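I'd been trying to get the woman who runs the Grorovov mending table to talk to me since December, and she finally said yes on the condition that I leave her name out. "People bring me their socks, they don't need my life story," she said. Fair enough!

She started in Dandthorpe with one sewing machine and a sign-up sheet.

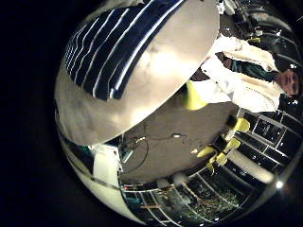 Navy and white stripes, February 2020.

Now she gets some 20 people a night, and she keeps a notebook of every repair. Number 678 was a zipper – she hates zippers. "I'd rather do 100 hems," she told me, and I believed her.

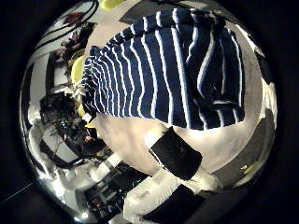 I asked what she wishes folks would learn first. Buttons? "No, how to stop pulling on a loose thread. They pull, and then they come see me." (I have done this to every sweater I own.)

Her thread comes from a shop in Ovgate that was closing down. She took 400 spools home on the bus, in two trips.
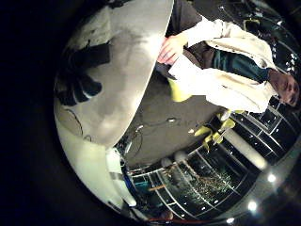 Photo: Tamura

Does she ever turn anything away? Wedding dresses, she said, and anything with sequins. Then she handed me a needle and pointed at my cuff.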